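Planning and Budget FAQ: Tabletop Arm Cells

What does a starter cell include?
One arm, one gripper, the controller, the cable set and two days of setup by our staff. Tables, trays and clamps are left to the buyer. Most sites have something suitable already.

How much floor space should we plan for?
Measure the full reach of the arm and add walking room on every side. Allow for the cable too. It needs slack to follow the arm, and people forget to put it on the floor plan.

Can we start with a light table?
Yes, for trials with soft, light items such as fruit. A pedestal table is fine at low speed. For daily production, budget for a bolted stand. 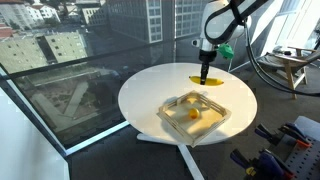 Trials also tell you which gripper to order. Fingers that handle a long item well may be wrong for a small round one, so send us both kinds from your product range before you ask for a final quote. We charge $59 per item for grip testing, and the fee comes off the order if you buy.

What are the yearly costs?
The Trillance service plan is $874 a year per arm. It covers one inspection visit and software updates. Replacement finger pads are extra.

Is leasing possible?
Yes. The Niven lease is $830 a month with a 12-month minimum. You can return the arm or buy it at the end of the term.

How long is delivery?
4 weeks for the standard gripper. Custom fingers are made by Etora and are quoted separately. Orders for summer installation should reach us by May.

Do we need a safety assessment?
Yes, at every site, including trial setups. Put it in the first-year budget. We can supply the arm's documents to your assessor.

Who do I contact?
Sheena Morrison handles quotes and leases. Alasdair Dunbar answers questions on layout, power and mounting. Both can be reached through the Dellel sales desk.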